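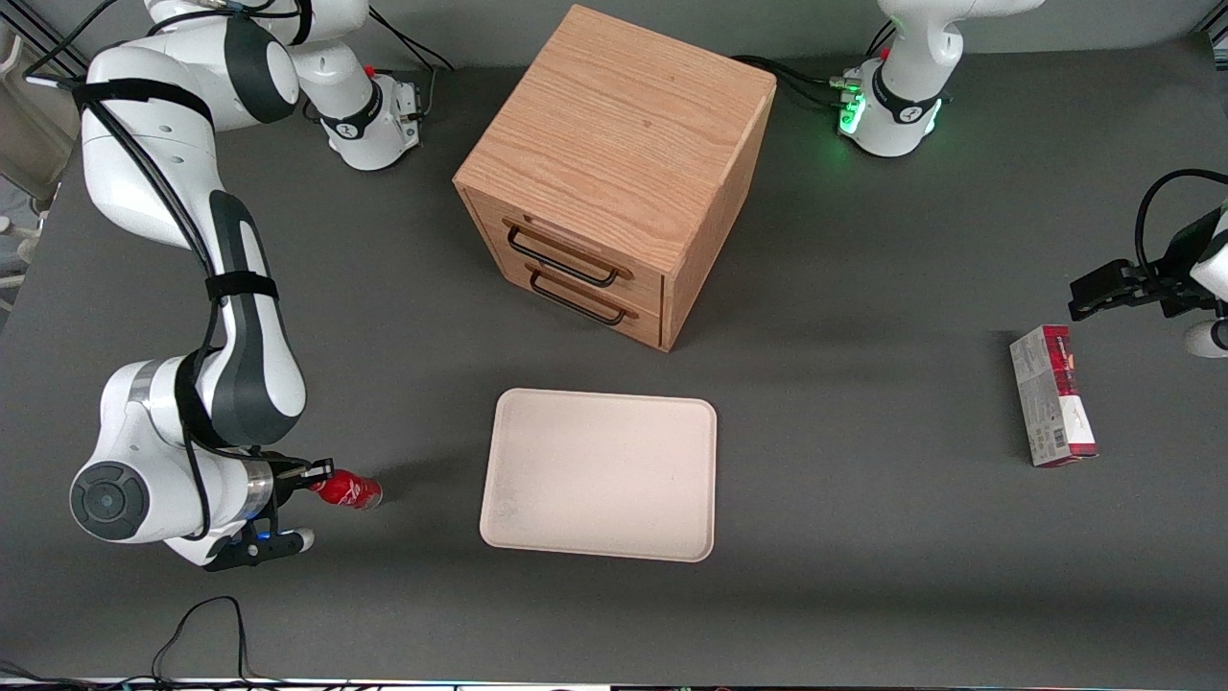 Fig. 2. Drawer box, tray and carton on a dark tabletop.

4. Sorting the supply drawers (Laur desk set)

Do this before first use. Allow almost 3 hours if labels aren't printed yet.

1. Empty both drawers. Wipe out, let dry overnight with drawers open.
2. Top drawer — pens, clips, stamps. Small stuff only.
3. Bottom drawer: paper, envelopes, the Clitis refill packs. Lay flat, don't stack on edge.
4. Fit the felt stops, 2 per drawer. Press for 6 seconds each. Peel backing first (yes, people forget).
5. Slide drawers back in. Should close without pushing. If it sticks, take out and check for felt folded under the runner.

NOTE: Labels go on the inside lip. Outside ones peel by June.

CAUTION: No glue, ink or cleaner bottles in the top drawer. Leaks run down the back pannel and into the paper.

CAUTION: Don't lift the box by the drawer fronts.

Spare felt: ask Savvas Politis at Firkach, mornings only. Missing runners, same adress.

Next: section 5, Refills.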